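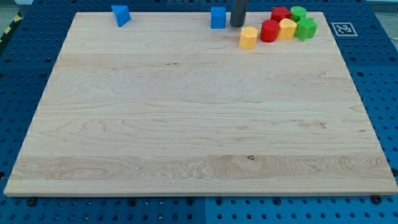 About Us

Tirnum is a small wood workshop in Woddale. We make boards, table tops and shelves from maple and other light woods, and we sell them directly to homes, kitchens, schools and small shops. My name is Abbas Tehrani and I started this workshop with one bench, two borrowed clamps and very little English. The clamps I have returned. The English is still in progress, so please forgive me if some sentence on this page sounds strange.

How we began

I learned joinery from my uncle, who repaired doors and window frames. When I moved to Woddale I worked first for Mr. Šťastný, who had a furniture shop on the same street where we are now. He was making kitchen tables and he was very strict about glue. When he retired he asked me if I want to take the space, and I said yes before he finished the question. In the first year I sold 107 boards, most of them to people who lived close enough to walk to us. Last year we sent out 2,243 pieces. We are now five people in the workshop and one in the office.

What we make

Our main product is the wide board, glued from several planks. We call it the Bodlow. Customers buy it as a work board, a desk top, a bench seat or a shelf. It comes in three sizes, and for an extra charge we also cut to your own measure.

We also make smaller cutting boards, trays and simple stools. In the months before the school year we make many low table tops for classrooms and play rooms, with the corners rounded more than usual. Please ask for these early, April is a good time.

About the wood

We use mostly maple, because it is pale, hard and quiet to look at. Every plank is different. When we lay out the planks before gluing, we turn them and change their places until the colors go well together. Sometimes one plank has a stronger figure, with swirls in the grain, and we like to keep such a plank whole and give it a good place in the board.

Small knots are also part of maple. If a knot is tight and smooth, we leave it. If it is open or loose, we cut it out and use the rest of the plank for a tray. Some customers write to us that they want a board with no knot at all. This is possible, but please tell us when you order, and please expect to wait a little longer.

Maple becomes warmer in color with the years. A board that is nearly cream when you receive it will be more like honey later, especially near a window. If you keep something standing on it in one place, you may find a lighter mark under it. Move your things from time to time.

Care

Wipe the board with a damp cloth and dry it after. Do not put it in the dishwasher and do not leave it in water. Oil it when it begins to look dry. The ends of the planks drink more oil than the top, so give them a second coat. With each Bodlow we send a small bottle of oil and a printed card, the same text as here.

Visiting the workshop

You are welcome to come and see the boards before you choose. We are at 652 Mill Road, Woddale, second gate, with parking behind the building. The workshop is open from 8:30 in the morning to 4 in the afternoon, and we close for lunch at noon for half an hour. Children are welcome with an adult. Please wear closed shoes and wait at the door until one of us comes for you.

Offcuts are in the box by the gate and cost very little. Teachers may take them for free.

Repairs

If you have an old board from us, or from Mr. Šťastný, bring it. Sanding and new oil we can usually do in one week. For a split or an open joint we need to see the board first, and then we will tell you the price.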